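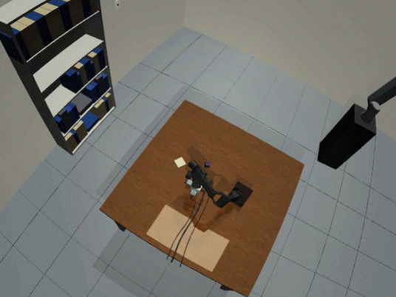 Elli Partanen thinks the browns came from heat and that I've been blaming the water for nothing. She wrote it in pencil down the side of last month's entry: madder goes brick and then brown if you let it creep past seventy, look at your own temperatures, and please try one bath in the hard water before you buy any more of the bottled stuff.

Fair enough! So that was the job for September, and I'm writing it up straight away while my fingers are still orange.

Flurside dye notebook, September, madder again

Wool: the Miettinen two-ply, undyed, the slightly creamy batch and not the bleached one. Eight skeins, 401 g dry on the kitchen scale. Scoured with the plain soap flakes, an hour at a gentle steam, left to cool in the pot overnight. The scour water was filthy, much worse than the spring batch, and I ended up rinsing until I got bored and then once more. They spun down to 866 g wet, and I only note it because last time I skipped weighing after the spin and then couldn't work out why the bath had come out thinner than planned.

Mordant: alum at 15 per cent, 60 g, and 20 g cream of tartar. Dissolved both in a jug of very hot water first, then topped up the big pan. Brought it up over an hour, held it for another, lid on, lid off, lid on. One skein had a figure-of-eight tie that was too tight and I could see a pale band forming under it, so I cut it and retied it loosely. Check the ties BEFORE the mordant next time.

Madder: the Kusden roots, four years in the ground, dried over the stove and chopped with secateurs. I had 178 g left in the jar and used all of it. That works out at a bit under half the weight of the wool, which is mean by most recipes, but I wanted to see what a stingy bath could do. The smell when you open that jar is wonderful – earth and something like old pencils.

First soak, one short pour of boiling water over the roots, left for a minute and strained off. It comes away a sort of weak tea yellow. I've always thrown this part away. This time I saved 1,000 ml in a bottle, labelled it, and put it at the back of the shelf for a cotton test. Then the roots went through the old hand blender with warm water until it looked like carrot soup, and the whole lot went into a net bag.

Split into two baths so that Elli's idea got a proper run. Four skeins each, half the root mash each, same size of pan.

Bath A: hard tap water, no additions. Started at 30 and brought up very slowly to 60, then held there. It took all morning. I used the Bokitz thermometer clipped to the side and stirred every ten minutes or so with the long spoon. It never went above 64.

Bath B: the same tap water, same start, but I let it go up to 80 on purpose and kept it there for the last forty minutes.

I was going to do a Bath C in bottled water and ran out of pans. Also out of roots. Next time.

By half past eleven A had gone a clear orange and I nearly pulled it. I'm so glad I didn't. Somewhere past noon the red came up underneath, and by two o'clock the wool looked darker than the liquid, which has not happened to me before with madder. I actually said "oh!" out loud. B looked ahead of A for the first two hours, a good strong coral, and I was getting ready to tell Elli she was wrong. Then it passed 70 and you could watch it dull. Nothing dramatic at any one moment. I'd lift a loop, look, go and sweep a bit of floor, come back and lift the same loop, and each time there was less pink in it.

Both left in their pans to cool overnight. Rinsed in the morning, hung under the lean-to out of the sun.

Dry results

A1 to A4: red. Proper red, on the warm side, with the creamy wool showing through as a sort of glow. A3 is a touch lighter at one end where it floated above the surface. I need to weigh it down with a saucer.

B1 to B4: brick, heading for terracotta. Very even, all four match. I like it a lot for borders and would happily make it again on purpose, so I've put the method on a card and filed it under its own name in place of "madder, failed".

So it was heat, Elli. Same tap, same roots, same wool, and the only thing I changed was the top temperature. I take back everything I said about the pipes. The lime may even be helping with the red, though one batch can't tell me that, and I'd want a soft water bath beside it before I put it on the card.

Went back through the old entries afterwards. In the spring I wrote "simmering nicely" three times. Simmering! There's your brown. The thermometer was in the drawer.

Second use of the baths

Put the mash from both back together in one pan and dropped in the small mixed skeins, the grey ones and the oddments from the sock yarn. Kept under 60 throughout. Peachy on the white, and the most beautiful dusty rose on the grey, far better than I deserved from tired roots. There was still colour in the water at the end. A third go with silk scraps gave a pale apricot that may well fade, so a strip is pinned in the south window with half of it under card.

Bits and pieces

The net bag leaks fine root. Every skein shed a little red dust when I shook it out, and it is all over the sill. Two layers of muslin would be better, or a proper sewn bag. I've cut a piece from the old curtain and will run it up this week.

Wash test on A2 and B2, snipped a short length from each, plaited with white, washed with ordinary wool soap at hand heat. White stayed white with B2. With A2 there was the faintest blush on the white, gone after a second rinse. Probably needed rinsing for longer in the first place.

Iron: tiny pinch in a cup of the leftover B liquid, one short length in for five minutes. Plum brown, rather handsome. Must not go near the good pans. The iron spoon lives on the nail by the door with the black tape round the handle, please put it back there.

To order: alum (one bag left, opened), litmus strips, more Miettinen two-ply from the same batch if they still have it. Ask at Kusden whether there will be any roots lifted this autumn, and whether they'd sell them fresh.

Elli, your pencil is on the shelf and the next margin is all yours. Bath C is down for whenever the roots turn up: soft water, 60 degrees, chalk in one pan and none in the other. Bring your big enamel pan if you can spare it.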